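In Defence of the Snack Tub

There is a kind of person who cannot see a packet of crisps without wanting to pour it into a jar. I have been that person. I owned the jars, a set by Varkitz with bamboo lids, and they cost me £40. For two months I decanted rice crackers, dried plums and those little jellies that come in foil, and then I stood in front of the lot wondering which were the hot ones.

My argument is a modest one. Snacks already come in a container. It is called the bag, and somebody has gone to a good deal of trouble over it. It says what is inside, when it stops being wise to eat it and, if you are lucky, which corner to tear. All you need after that is something to stand it up in.

So a plain tub, then, on a plain table, and everything out of the cupboard beside it. You pick each thing up by whatever bit comes to hand and decide whether it stays. It is dull work and I recommend it. You will meet shiny green packets you have no memory of buying.
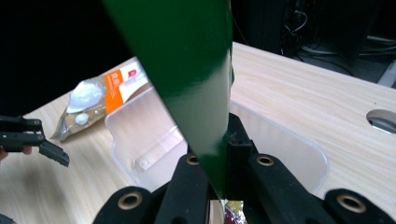 Dinesh Srivastava wrote in to say that I was making a virtue of idleness, that a bag once opened goes soft by teatime whatever you stand it in, and that his own jars have served him well since he was a student. He added that labels exist, and that a man who can't tell a hot cracker from a mild one ought to buy some.

I take the point about softness. I bought clips, the Firkora ones, and lost them, and then went back to folding the top over and hoping. As for labels, I did try. It seemed odd to be writing 'prawn, spicy' on a sticker when the same words had been on the packet I'd just thrown away, next to a picture of a prawn.

The tub itself is where people overspend. Royer will sell you one in brushed steel with a lid that sighs when it shuts, and Justus has a tower of drawers that needs a wall of its own. I have looked at both with real longing. What you want is a rectangle with rounded corners and walls that let the light through, the frosted sort where the tabletop shows faintly underneath, so that you can tell from across the kitchen whether it's time to go to the shop. It should be cheap enough that you don't mind when somebody puts it through the hot wash.

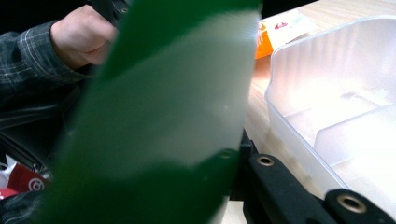 Depth is the thing people get wrong. A deep tub swallows the packets whole, and by August you are reaching past your wrist for a biscuit that went off in spring. Let them show. I like the tall ones upright, leaning on a side if they must, with their fronts facing out and their tops well above the rim - it looks a little like a filing cabinet kept by a child, but you can find the thing you want. Flat, wide bags can wait their turn on the table until you see what room is left.
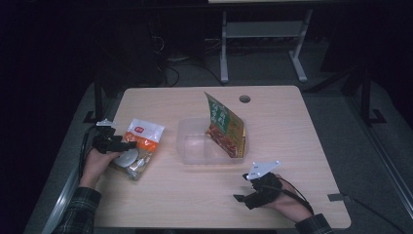
One in, standing up, with the orange-banded bag on the table.

There remains the matter of guests. A row of matching jars says that you are in command of your life. A tub of packets says that you went to the shop and came back hungry. I used to mind this, and would hide mine behind the toaster when the bell rang. These days it stays out, and I have noticed that people help themselves far more readily from a bag than from anything with a bamboo lid.

The jars are in the shed now, full of screws. I can't tell which size is which in there either.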